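Caderno de oficina, julho
Visita à Wunmont, demonstração do simulador de jardim

Cheguei às 9h40 e já estavam com a cena carregada no ecrã grande. O Timothée Pons fez a demonstração quase toda e deixou-nos mexer nos comandos desde o início, o que mudou completamente a manhã. Aprendi mais em meia hora a conduzir o braço do que com a documentação toda que tínhamos lido cá!

A cena do dia chama-se Pladley: relvado, vedação de ripas, árvores. Primeiro exercício, levar a garra até perto da base de um tronco sem lhe tocar. Parece banal e não é. Vista da câmara do robô, a distância engana muito, e passei as primeiras tentativas a corrigir o pulso em vez do cotovelo.

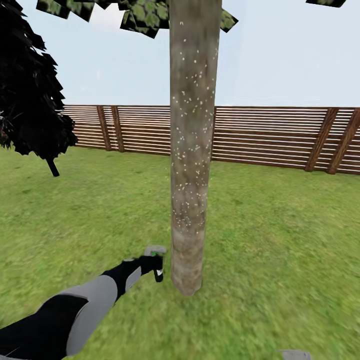 Última alteração desta página: julho, 17h20

Truque do Timothée: olhar para a faixa de relva que sobra entre a garra e o tronco e esquecer o resto. Com isso acertei à terceira. A luzinha verde no lado da garra também ajuda a perceber para onde está rodado o pulso.

Notas soltas:
- Semente 2819 para repetir exatamente o mesmo arranque. Pedir o ficheiro de configuração, ficou prometido.
- Correm 1000 episódios por noite, sem ecrã. Nós com 20 já nos queixamos.
- As folhas são planos com textura, nada de geometria a sério. Uma das árvores sai praticamente preta. Perguntei se era iluminação ou material e ainda não sabem; eu apostava nas normais invertidas, mas é palpite.
- O pé do tronco assenta na relva sem raízes. Para o contacto serve perfeitamente, para treinar visão tenho dúvidas.

Depois do café passámos à parte de que gostei mais, a navegação com o braço estendido. O ponto de partida dá para o parque infantil, com a escada inclinada e as pernas da estrutura, e é aí que o planeador sofre. Os balaústres e os degraus são finos, e o volume de colisão simplificado engole os vãos todos. 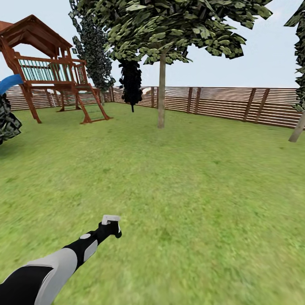 Imagem: simulador Wunmont, cena Pladley

Experimentei mandar a garra em frente, rente ao relvado, e a resposta é ótima, muito mais suave do que a do nosso Masson. Quero mesmo perceber que filtro usam nos comandos. O Timothée falou num passa-baixo simples e num limite de aceleração por junta, mas desconfio que haja mais qualquer coisa (voltar a perguntar por escrito).

Para fazer cá:
- instalar a versão 301 e correr a Pladley com a nossa garra
- medir o atraso entre comando e movimento
- trocar a colisão da escada por caixas individuais e ver quanto custa
- ver se a cena Fliltaddale já abre sem erros

Saí de lá com vontade de refazer o nosso banco de ensaios inteiro. Começo pela escada.

Entradas recentes
Masson: folga no pulso, segunda medição
Fliltaddale: erro ao carregar texturas
Calibração da câmara do braço
Lista de material para a bancada nova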